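Chapter 5
Building a Hand-Held Gripper in a Shared Workshop

What this chapter covers

A robot arm can be taught by showing it what to do. One way to show it is to hold a gripper in your own hand, do the job yourself, and record what the gripper sees while you work. This chapter follows the building of a pair of such grippers, from bare parts to first recordings. The work is within reach of anyone who can use a screwdriver, a soldering iron and a 3D printer, and most of it can be done on one bench.

The main example is the Lindska gripper, a design drawn up by Jasmina Golob for the members of the Provley workshop. She began in October with a single printed finger and a spring. By the spring she had a working pair, and her build log is quoted in several places below. The entry for 2022-03-19 is the one to read first, as it lists every part she changed and what it was changed for.

Before you start

You should have finished Chapter 3 and be able to print a part that fits its neighbor without filing. You will also need to know how to wire a small camera and check that it gives a steady image. If you skipped the section on lens distortion, go back to it now. Wide lenses are used on every gripper in this chapter, and the marker exercises will not make sense without it.

A shared workshop changes how you plan the job. Other people need the floor and the benches, and parts left out tend to move. Golob kept each gripper in its own bin with its screws taped in a bag to the lid. She also wrote the print settings on the bag – a habit worth copying, even at home.

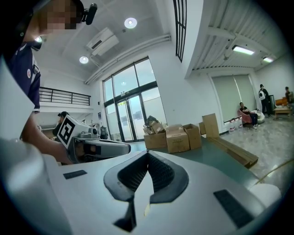 Why is a printed square marker fixed to some grippers?

A camera can find the corners of the square and work out from them where the marker is and which way it faces. The marker must be flat and printed at a known size. If the size entered in the software is wrong, every distance that comes out will be wrong by the same ratio.

Order of work

Section 5.1 deals with the body and the grip. Section 5.2 covers the fingers, where most builders lose time. The Havedent pattern given there is easy to print but needs a soft lining, and the lining has to be cut to the same thickness on both sides. Section 5.3 is about mounting the camera and checking its view of the fingers through their full travel.

Section 5.4 sets out the Papadopoulos test, in which you pick up and put down the same block 50 times and note each miss. Do the test before you record anything you mean to keep. Golob's first gripper missed 19 times, and she traced most of the misses to one loose hinge pin.

The exercises at the end of the chapter use a single gripper. Readers who are building two should finish the first and test it before printing parts for the second.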